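Bureau Havimance blanc, mon avis après un mois

Je l'ai payé 224 euros chez Layug et franchement, j'en suis ravie ! Le bord avant arrondi est très agréable (fini les hanches cognées), et le petit passe-câble au fond dépanne bien – dommage qu'il n'y en ait qu'un. Le tiroir glisse sans forcer, par contre il prend vite les traces de stylo.
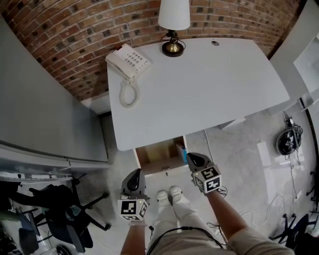

Le tiroir ouvert, avec la lampe et le téléphone sur le plateau

Je lui mets 4 sur 5.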